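Jarkitoraまで陸路で行ってきたので、移動の記録を残しておく。観光の話はほぼない。経路、荷物、通信、支払いの順に書く。時期は8月。雨季の運用なので乾季に行く人はそのまま当てはめないこと。

経路はKong港からフェリー、対岸で乗合バンに乗り換えて山を上がる。直通バスもあるが雨季は運休が多く、窓口でも当日の朝まで可否が出ない。今回は最初から候補に入れなかった。

フェリーはFekellの便。予約はウェブででき、確認メールにQRコードが付いてくる。ただし乗船口にはリーダーがなく、係員が予約名簿を紙で照合していた。QRより氏名の綴りが旅券と一致しているかのほうが大事。同行のTien-fu Koはハイフンの扱いが名簿と違っていて、照合に時間を取られた。

綴りの件、補足。Fekellの予約フォームは名の欄にハイフンを入れるとエラーになる。空白に置き換えると通る。Koは詰めて入力していた。窓口では旅券と予約メールの両方を出して解決。印刷してあると早い。

客席は下層がエアコン付き、上層が屋根だけの開放席。運賃は同じで座席指定なし。下層は冷房がかなり強いので長袖が要る。船酔いする人は下層の後ろ寄り。上層前方は揺れが大きい上に、しぶきが床まで来る。

大型荷物は船首側の荷置き場に積む。タグは渡されない。下船時は各自で引き抜く方式で、先に積んだものほど下になる。急ぐなら最後に積む。自分は早く並んだせいで一番下になり、バンの列では後ろのほうだった。

荷物は7kgのバックパックひとつ。フェリー、バンとも重量検査はなし。Fekellの約款には持込制限が書いてあるが、実際に計っている様子は見なかった。だからといって超過を勧めるわけではない。バンの屋根に人力で上げるので、重いと自分が困る。

対岸のバン乗り場は桟橋を出て右、給油所の裏手。看板は現地語のみ。定員が埋まり次第の発車で時刻表はない。客待ちの長さが読めないので、フェリーは朝の便を取る前提で組んだほうがいい。午後着だと翌朝まで足止めの可能性がある。

山道は6時間。途中の停車は食堂兼トイレ休憩と、検問での身分確認。検問では全員降りて旅券を見せる。荷物検査はなかった。旅券を屋根の上のバックパックに入れていた人がいて、全体が止まった。身につけておくこと。

座席は運転手の後ろの列を推奨。最後列は後輪の上にあたり、路面の段差をそのまま拾う。窓は開くが、未舗装区間では対向車のたびに泥が跳ねるので結局閉める。エアコンは登坂中に切られる。仕様らしく、乗客からの抗議もなかった。

酔い止めは乗車前に飲んだ。休憩の食堂では米と野菜の炒め物を半分だけ。ここから先がカーブの多い区間になるので、満腹にしないほうがいい。Koは麺を完食して、その後ずっと目を閉じていた。

Jarkitoraの標高は1,124m。バン乗り場の標識にある数字で、町の上のほうはもう少し高いはず。高山病を気にする高さではないが、夜の気温は港とまるで違う。薄手のダウンは過剰、フリースで足りた。雨具は上下とも要る。傘は風で使えない時間帯があった。

気温より湿度のほうが問題。部屋干しした速乾シャツが翌朝になっても乾いていない。綿のものは滞在中に乾ききらなかった。洗濯は宿に頼むと乾燥機に回してもらえる。靴は新聞紙を詰めて替えるのを繰り返すしかない。

宿はJasonという名のゲストハウス。人名かと思って受付で由来を聞いたが、先代の頃からの名前というだけで詳しくは分からないとのこと。坂の途中にあり、バン乗り場からは徒歩。夜は街灯が少ないのでライトを手に持って歩く。

部屋の電源はベッド脇に一口、洗面所に一口。洗面所側は照明と連動していて、消灯すると給電が止まる。寝ている間に充電するつもりならベッド脇を使う。複数口のUSB充電器を持っていくと、この種の問題はだいたい片付く。

停電は滞在中に何度かあった。いずれも夕方の雨の後で、復旧は早い。ただし復旧の瞬間に電圧が乱れるのか、充電器のランプが点滅していた。念のためノートPCは停電が始まったら抜いておき、落ち着いてから挿し直した。

給湯は瞬間式の電気温水器。水圧が低いとヒーターが入らない型で、蛇口を絞ると水になる。全開にすると今度はぬるい。中間のやや開け気味が安定点。隣室が使い始めると条件が変わるので、シャワーは早い時間に済ませるのが現実的。

通信。港で買ったプリペイドSIMは、山道の途中からほぼ圏外になった。町に入ると復活するが、谷側の斜面では弱い。宿のWi-Fiは朝が速く、夜は遅い。地図のオフライン保存は港にいるうちに済ませておくこと。町に着いてからだと保存が途中で止まる。

オフライン地図にも穴がある。町の北側の歩道が地図上ではつながっているが、現地では崩れて通行止めだった。迂回路は地図に載っていない。宿の壁に手描きの地図が貼ってあり、こちらのほうが新しい。写真に撮って使った。

支払いは現金のみと考えてよい。カードが使えたのは港のFekell窓口だけ。JarkitoraにATMはあるが、雨の日は通信が落ちて止まる。山に上がる前に下ろしておくこと。

ATMの引き出し上限は1回2,000で、手数料は1回ごとにかかる。まとめて下ろせないのが面倒。港の両替所のほうが、必要額によっては安く済む。どちらも高額紙幣で出てくるため、窓口で崩してもらってからバンに乗る。運転手は釣り銭を持っていない。

バンの料金は降車時払い。乗る前に金額を確認し、荷物代が込みかどうかも聞く。自分の乗った便は込みだった。帰りの便は別料金と言われたが、行きの条件を伝えたら込みになった。固定料金ではないようだ。

市場は朝が早い。7時に行くと主な店はもう開いていて、野菜と燻製の肉が中心。土産に向くものは茶葉くらい。量り売りで、袋は薄い。湿気るので密閉できる袋を持参したほうがいい。自分は宿で余っていたものを分けてもらった。

茶葉は農産物なので、帰国時の扱いは各自で調べること。加工済みか生かで変わることがある。自分は乾燥済みのものを封をして持ち帰り、申告書にも書いた。止められはしなかったが、他人の荷物の保証にはならない。

歩いた範囲の話も少し。尾根道は雨の後に粘土状になり、トレランシューズの溝では足りない。登りは問題なく、下りで滑る。ストックは宿で借りられるが、先端のゴムが外れているものが混じっている。借りるときに確認する。

展望台は雲の中で何も見えず。待っても変わらず、そのまま下りた。雨季の午後はこうなる日が多いと宿で聞いた。早朝なら抜けることもあるそうだが、翌朝は雨だったので検証できていない。

虫。蚊は港より少ない。草地の道にヒルがいる。靴下の上から入ってくるので、目の細かいものを履いて裾を入れる。塩は持って行ったが使わず、宿で教わったとおり爪で横からずらして外した。無理に引っ張らないこと。

帰路は逆順。下りのバンは早朝発で、前日のうちに宿から電話で席を頼める。これを知らずに乗り場で待つ人が何人もいた。頼んでおけば宿の前まで来てくれる。ただし来る時刻の幅が広いので、荷造りは夜のうちに終えておく。

帰りのフェリーは波で遅れ、Kong港に着いたときには市内行きの最終バスが出た後だった。タクシーは相乗りで割り勘にした。乗り場の表示に従うとメーター車の列、手前で声をかけてくるのは交渉制。メーター車に並んで正解だった。列の進みは早い。

持って行って使わなかったもの。傘、折りたたみ洗面器、南京錠、予備のモバイルバッテリー。足りなかったもの。密閉袋、新聞紙、小額紙幣。次は防水スタッフバッグを小さいサイズに替えて、衣類と書類を分ける。

Fekellの予約変更について質問が来ていたので追記。出航前日までならウェブで変更可能。当日は窓口のみ。欠航時の払い戻しは元の決済方法に戻る形で、現金では受け取れなかったと船内で会った人が話していた。自分は欠航に当たっていないので未確認。

乾季の情報を持っている人がいたら返信でほしい。特に直通バスの運行状況と、尾根道の北側が復旧しているかどうか。宿の手描き地図の写真は文字が潰れていて読めないため、清書してから別に上げる。

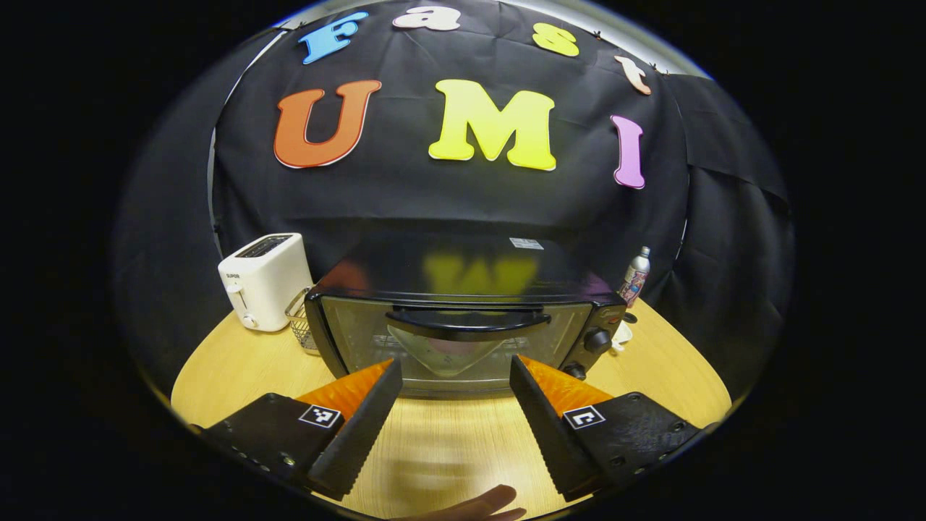
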